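主题:Re: [Tandow] 词汇表"床品"一节的修改意见
日期:2020年6月29日
收件人:Tandow 家居翻译词汇表邮件列表

各位好:

谢谢上一封信里的意见。我读了两遍,然后把整节词条和 Toprak 的旧版目录对照了一次。我的中文是成年以后学的,所以如果下面有的句子不自然,请直接改,不必客气。我把原信分段引用,在每段后面回答。

> 词汇表现在一共 792 条,床品这一节有 29 条。我觉得 29 条里
> 面重复的不少。比如"床单"和"床笠"都译成同一个词,这样客户
> 查表的时候不会知道应该用哪一个。建议合并,只留"床单"。

这一点我不太同意。在我的母语里,这两样东西常常用同一个词,如果要区别,就在前面加一个形容词,意思是"有松紧带的"。所以当初编表的人把它们写成一样,我可以理解。可是中文里它们是两个词,商品页面上也是分开卖的。床单是一块平的布,四边垂下来或者压在床垫下面;床笠的四角是缝好的,套在床垫上。客户如果要买床笠,收到的却是床单,一定会退货。

我的建议是保留两条,并且在"床笠"后面加一个说明:"四角有松紧带,或一圈都有松紧带"。Toprak 的旧目录里还有"床罩"这个词,有的地方指床笠,有的地方指盖在被子上面的那一层装饰布。这个词太危险,我在自己的译文里已经不用了。如果原文是"床罩",我会先看尺寸表:写了高度的,多半是床笠;只写长和宽的,就去问客户。

> "笠"这个字很多读者不认识,会不会太专业?

我第一次看到这个字的时候,以为是印错了。后来查字典,知道是斗笠的笠,是一种戴在头上的帽子。这样一想就容易记住了:给床垫戴一顶帽子,当然要先把四个角拉好。我不知道这是不是真正的词源,请懂的人指正,但是作为记忆的方法,对我很有用。至于读者,我问过 Barken 旅馆的客房部,他们的中文订货单上写的就是"床笠",没有人觉得奇怪。

> 动词也应该统一。现在"铺""套""罩""盖"混在一起用,我建议
> 全部改成"铺"。

动词是我最想讨论的部分。对我来说,中文的名词可以背下来,动词却要慢慢习惯。我整理了自己的笔记,写在这里:

铺:用于床单、毯子、床垫保护垫,也可以说"铺床"。动作是把一块平的东西展开。说明书里写"铺床笠"也能懂,我在真实的页面上看到过很多次,不应该当作错误。

套:用于被套、枕套,也用于床笠。动作是一样东西从外面把另一样东西包住。"套被子"的意思是把被子装进被套里,这个说法让我糊涂了很久,因为从字面上看,好像被子是外面的东西。

罩:旧目录里用得多,现在我觉得主要用于沙发和灯。如果要防灰尘,可以说"罩上"。

盖:用于人身上的被子和毯子。"给床盖一条床盖"不好听,最好说"铺一条床盖",虽然名词里已经有"盖"字。

抻:北方同事常用,意思是拉平、拉直。"把床单抻一抻。"我很喜欢这个字,但是不建议写进产品说明,南方的读者可能不习惯。在词汇表里可以注明是口语。

所以我认为不应该全部改成"铺",应该每个名词后面写上它常用的动词。这样表会长一点,可是翻译的人不用再查第二次。

> 量词呢?我看到"一条床单""一张床单""一床床单",哪个对?

都有人说。我的老师教的是"一条",我在商店里听到的也多是"一条"。"一张"我在书面材料里见过,可以接受。"一床"用于被子最合适:一床被子,一床棉被。"一床床单"两个"床"字连在一起,读起来不舒服,我会避免。被套可以说"一个"或者"一件",枕套用"一个",如果是成对卖的,用"一对"。在包装上写 2 个枕套的时候,请注意有的客户要求写"一对",有的要求写"2 只"。这不是我们能决定的,只要在同一份文件里前后一样就可以。

> 还有"皱"和"褶",能不能也说一下?我在做 Plonosik 那份洗护
> 说明,里面这两个字出现了很多次,我不确定自己用得对不对。

我也在五月做过类似的文件,当时犯过错误,被审校退回来,所以印象很深。我现在的理解是这样的:

"皱"可以作形容词:床单皱了,衣服很皱。它说的是布的状态不平,多数情况下是不希望有的。"皱纹"在布上也可以用,但是我首先想到的是人的脸,所以说明书里我写"皱褶"或者"褶皱"。这两个词我查了三本词典,仍然看不出清楚的分别,请母语的同事告诉我有没有。

"褶"本来是名词,可以是故意做的,例如裙子的褶、床裙的褶。所以"无褶"和"不皱"的意思不一样。一条床裙如果译成"无皱",客户会以为是免烫的布料,其实原文说的是款式,没有打褶。我的错误就在这里。

"折痕"是折叠以后留下的线,一般是直的。新买的床单从包装里拿出来,有的是折痕;睡过一夜以后,有的是皱褶。洗护说明里经常写"首次洗涤可去除折痕",请不要改成"皱纹"。

"起皱"是动词,可以说"容易起皱"。"起褶"也有人说。"鼓包"是床笠没有拉平的时候中间高起来的部分,这个词很口语,但是客房培训的材料里可以用,大家一听就明白。

还有一个小问题,就是"叠"和"折"。叠被子、叠衣服,用"叠"。折纸,用"折"。把床单的一角向内折,用"折",因为只是动作的一步;最后全部收好,就是"叠好"。床笠怎么叠,每家的说明都不一样,我看过的步骤都是先把两个角套在一起,后面就各写各的了。翻译的时候最麻烦的是"里"和"外"、"正面"和"反面",建议在文件开头先定义一次:正面指睡觉时朝上的那一面。原文如果没有定义,就请客户确认,不要自己猜。我自己猜过,猜错了。

颜色的词,我暂时没有改。表里的"米色""米灰""浅驼"对应同一个外文词,"灰绿"和"鼠尾草绿"也是。后者是从英文直译来的,现在卖床品的页面上用得很多,读者好像已经接受了。我个人喜欢"灰绿",因为短,而且不认识那种植物的人也能想象。但是如果客户的商品名称里已经写了"鼠尾草绿",就应该照写。这一条我想听听大家的看法。
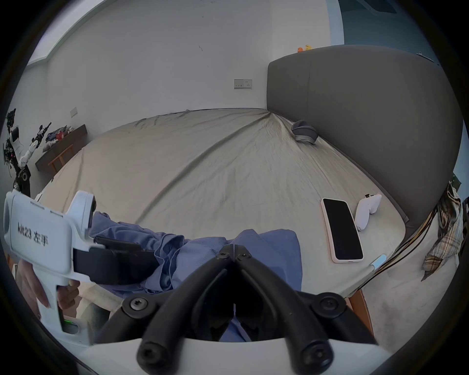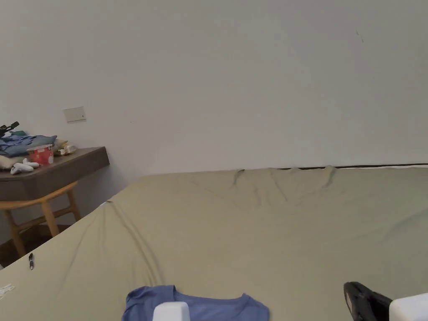
铺着床笠的大床,布面有皱褶,床上有一件蓝色的衣物。

下面是我打算改的地方,如果没有反对意见,我就写进共享的表里:

"床单"和"床笠"分成两条,"床罩"标为"慎用"。
每个名词后面加常用动词和量词。
"皱褶""折痕""打褶"各写一个例句,例句从已经交付的文件里选,删去客户名称。
"抻""鼓包"标为口语。

枕头那一部分我还没有看完。"枕巾"在我的国家没有相应的东西,现在表里译成了"枕头上的毛巾",意思不算错,可是客户会问为什么枕头上要放毛巾。如果有人已经有好的译法,请回信到列表,这样以后的人也能在存档里找到。

另外请把回信的主题保留原样,上一次因为改了主题,我有两封信没有及时看到。

此致
敬礼

Tandow 词汇表,床品一节整理人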